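# Drinking Water Provision in a Shared Study Office

Project report, Pennington building, ground floor
Submitted January 12, 2018

## 1. Background

The project examined how drinking water is supplied and used in one shared office of the Pennington building. The office is served by a free-standing dispenser which takes a large inverted bottle. There is no tap in the room, and the nearest kitchen is on the floor above. Users had reported to the building office that the dispenser was often empty by the afternoon and that cups were left on the desk overnight.

The study ran for nine working days. A record sheet was fixed to the door, and users were asked to enter each drink taken, the type of cup used and any bottle change. A short written questionnaire was then returned by 29 users.

## 2. Layout of the water point

The dispenser stands on the floor at the long white desk, with office chairs close by. Bottled water wrapped in film is kept on the floor to the right of it. Cables hang down below the desk near a power strip, and this was noted as a matter for the safety section of the report. Paper cups are in use, as well as cups brought from home.
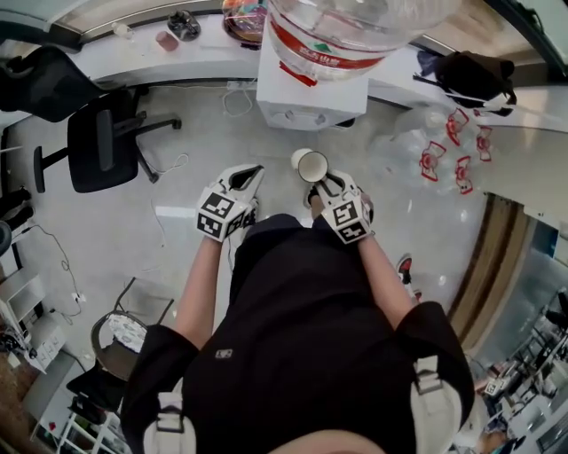 One questionnaire return asked why the project had concentrated on the dispenser at all, when the writer and several colleagues drank only from the small bottles and would gladly see the dispenser go if the bottles were kept in a cupboard. The same return objected to the record sheet, which the writer had stopped filling in after the third day.

The objection was accepted in part. Small bottles had been left out of the first version of the sheet and were added on the fourth day. Totals for the first three days are therefore incomplete and have not been corrected.

## 3. Findings

The sheet shows 1,111 drinks over the full period. Paper cups accounted for the larger share, and most were entered as used once. Demand was highest in the hour before lunch. Three bottle changes were entered.

The desk beside the dispenser serves as a general refreshment area. A pink cup, small bottles and a round container of brightly coloured snack wrappers stand on it, under the window. Users did not object to this, although several asked that personal cups be taken away at the end of the day. The level in the large bottle can be read from across the room, and it is recommended that a spare be ordered when the water falls below the label.
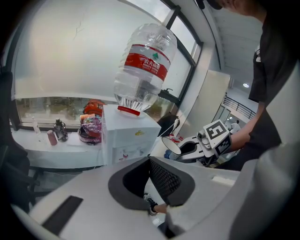 ## 4. Recommendations

1. The bottled water should be moved off the floor to a low shelf.
2. The power strip and its cables should be fixed to the underside of the desk, away from the dispenser.
3. Each user should be issued with one washable cup, and paper cups kept for visitors.
4. The record sheet should be repeated for a further period, with small bottles included from the first day.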